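Display and Accessories Assistant (hats and small leather goods)

Posted in October by Gemma Russo, Staffing Office

Last updated: October, 9 a.m.

Vitale invites applications for the position of Display and Accessories Assistant. The position is part-time, at 33 hours per week over two pay periods, and is based in the preparation room behind the main sales floor. The person appointed will report to Assunta Caruso, Head of Display.

The display department prepares headwear, gloves, belts and small accessories for the sales floor, for the front windows and for the seasonal showroom operated jointly with Histirer. Stock arrives at the preparation room flat or nested. It is checked, brushed, shaped where necessary, and placed on a stand or in a box before it is released. The department handles both dress hats and casual caps, and the same standard of presentation applies to each.

Duties

The assistant will unpack incoming headwear and compare it with the delivery note. Any item with a crushed crown, a bent brim or loose stitching is to be set aside and reported the same morning.

The assistant will place hats and caps on the stand assigned to them in the display plan. Caps are shown with the brim forward and the lettering or emblem, if any, facing the customer. Hats must be handled by the brim edge or with both hands under the crown, never by pinching the top.

The assistant will keep stands and clear boxes free of dust, fingerprints and adhesive residue. Tabletops in the preparation room are to be wiped before light-colored stock is set down.

The assistant will keep small fittings, spare rings and ticket holders in the containers provided and will maintain the written record of stands issued to the windows. Stands on loan to the Histirer showroom are entered separately.

The position also involves some lifting of cartons and regular standing. A step stool is used for the upper shelves.

Requirements

Applicants must have at least two years of experience in retail, stockroom, costume or museum work. Experience with headwear is welcome but is not required, and training will be given during the first seven weeks. Applicants should have steady hands, good color vision and clear handwriting. The ability to follow a display plan without supervision is essential.

Practical exercise

Applicants selected for interview will be asked to complete a short exercise at a preparation table. Each applicant will receive a written plan and will arrange a small group of accessories and stands accordingly. Care in handling will be given more weight than speed. Emese Bognár and Settimio Ferraro will observe the exercise and will answer questions about the plan before it begins.

Preparation table with cap, stands and clear box:

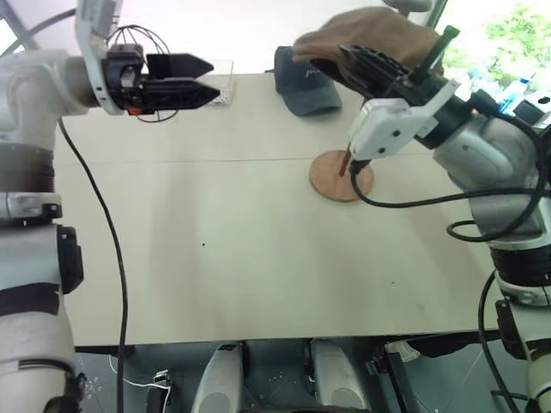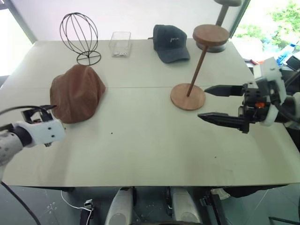 The exercise lasts roughly 9 minutes and is followed by an interview with Ms. Caruso. Applicants who need an adjustment to the height of the table, or additional time, should inform the Staffing Office when they accept the invitation. Long sleeves should be rolled or fastened, and rings and bracelets removed before any stock is touched.

How to apply

Applications should consist of a letter of no more than two pages, a current resume, and the names of two references, one of whom must be a recent supervisor. Photographs of previous display work may be enclosed but will not be returned. Applications are to be addressed to Viola Fiore at the Staffing Office and may be delivered to the staff entrance before 7 p.m.

Current employees of Vitale may apply and should notify their department head before doing so. Candidates who have applied for a display position within the past year need not submit new references.

Contact: Staffing Office, Vitale | Copyright Vitale, all rights reserved | Back to top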